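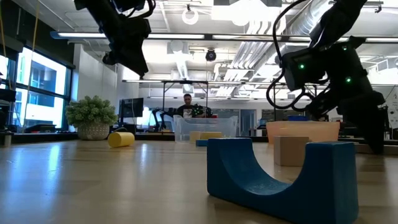

Pralla questions the case for switching to "compostable" trays

Contract packer Pralla has told customers it will not move its chilled food trays to compostable board this year, after a trial of 182 pallets left it unconvinced.

The board, supplied by Odimik, was sold as a straight swap for the plastic tray Pralla buys from Fokano. Pralla found lids lifting on 71 of the pallets. The supplier blames the sealing temperature. Pralla says it followed the supplier's own settings – twice.
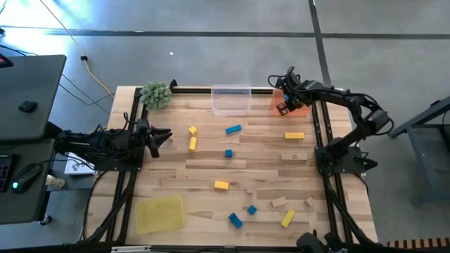

Pralla also doubts the green claims. The trays break down only in industrial composters, and just 2 of the councils it supplies into will take them. A shopper's kitchen caddy, orange like the container near the far right corner of the table or any other colour, makes no difference if the contents end up being burned.

"We are asked to pay more for a tray that seals less well and goes in the same bin," a company spokesperson said. "We would like to see figures before we see another leaflet."

A smaller run of 2,000 trays, with a new lid film from Kashyap, is planned for February. Pralla will publish the results, good or bad, but is making no promises to buy.

Trade enquiries should go to the Pralla sales office.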